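Tamsin Tawhiri had kept the old workstation under the stairs at Sutcliffe Road for longer than she cared to admit, along with a tin of buttons and the good tablecloth, and it was August before she finally made up her mind to have it mended. It had cost her nearly 2000 pounds when she was 39 and full of plans, and all her mother's letters were on it, typed out one winter, every last one.

"It may only want a new processor," said Vivek Shukla, who ran the repair bench behind the chemist's and had a soft voice and a very large teapot. "I've one put by from a machine of the same sort. It isn't a beauty, mind – but then neither am I."

She laughed and said she would wait, if that was all right, and he poured her a cup and gave her the stool by the radiator, and off came the side of the case. She had never seen the inside of it before. All those years of tapping away, and there had been a whole little green town in there, with its streets and rooftops, and she had never once thought to look in!

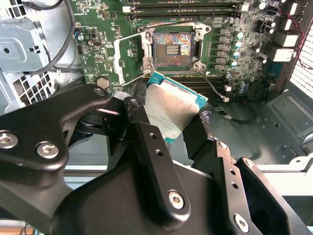

The processor, just below its open socket.

"Is it meant to be that colour?" she asked, leaning in towards the purple and gold. "It's like petrol on a puddle."

"Just the light on the pins," said Vivek. "Lovely, isn't it? Don't breathe on it."

So Tamsin held her breath, and her tea, and thought about the letters, and the one from Heltau in particular, with the recipe for plum dumplings that she had always meant to try.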